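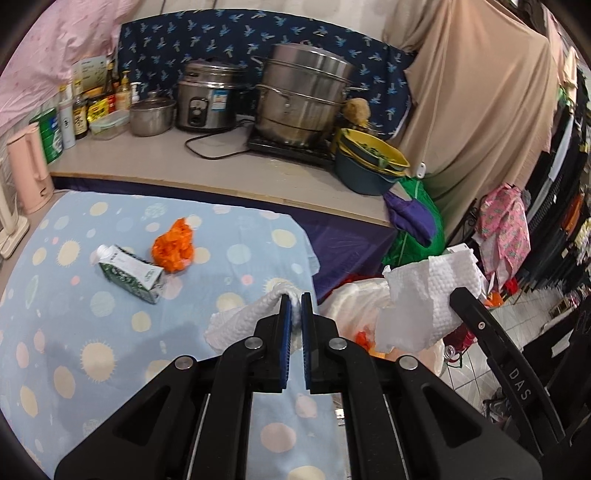
Fanier spotty table cover, light blue

I've sold table covers from my little shop for long enough to know that most people who land on this page have just had something spilled on them. Hello, and welcome! The Fanier is the one I use at home, and it's the one I nag my friends into buying.

The colour first, as I get asked about it a lot. The background is a light blue, quite soft, and the rounded spots are cream, pink, white and pale green. Some of the spots have little rays round the edge, so they look like suns (or daisies, if you ask my sister, and we've stopped arguing about it). The big cream ones are my favourites. It's cheerful without being a children's party, and it sits nicely next to the salmon-pink jug thing on a greyish-beige worktop, which I wasn't sure about when I first ordered the blue.

What it's like to live with

I put everything on mine. Cartons of milk, carrier bags I haven't unpacked yet, torn-off bits of kitchen paper, the lot. Crumbs show up less than you'd think because of the pattern, and I'll admit that's half the reason I like it. Tea wipes off if you get to it the same day. Turmeric doesn't! Please put a plate under your curry. I've had one come back with a yellow ring on it and there was nothing I could do except be sympathetic.

It creases in the post. Leave it flat on the table overnight and most of the folds drop out, and if one's being stubborn, a cool iron on the back through a tea towel will see it off. Don't iron the printed side, and don't go above 30 in the wash.

Sizes

We keep 3 sizes, and they're all cut from the same roll so the spots are the same scale on each. The small suits a folding table or a desk. The medium is right for an ordinary kitchen table for four, with enough hanging over the side to look like you meant it. The large is for anyone with a proper dining table, or with a trestle they drag out at Christmas. Measure your table before you order, and add the drop you want on each side. I know that sounds obvious, but I do an awful lot of swaps.

The pattern doesn't run one way, so you can turn it round when one end gets tired. Kha Tôn, who has had hers on a café table since last September, turns it every Friday after closing and sent me a lovely note to say it still looks fresh.

Goes with

The Kemlow seat pads in cream pick up the big spots very well. The Tiêu napkins come in a pink that's close to the pink in the print (close, but I wouldn't call it a match, so don't be cross with me). If you're after something plainer for the other end of the room, have a look at the Jukbridge runner, and go for the pale green.

The details

Item number: 823
Colour: light blue with cream, pink, white and pale green spots
Weight: 320 g for the small
Care: wipe clean, or gentle wash at 30, line dry
Not suitable for: tumble dryers, hot pans, turmeric

Posting and returns

Orders in before noon go out the same day, folded in paper with no plastic. If the size is wrong, send it back unused and I'll swap it, and you only pay the postage one way. I can't take back one that's been cut down, so if you're planning to trim it for a round table, drop me a line first and I'll tell you how I did mine.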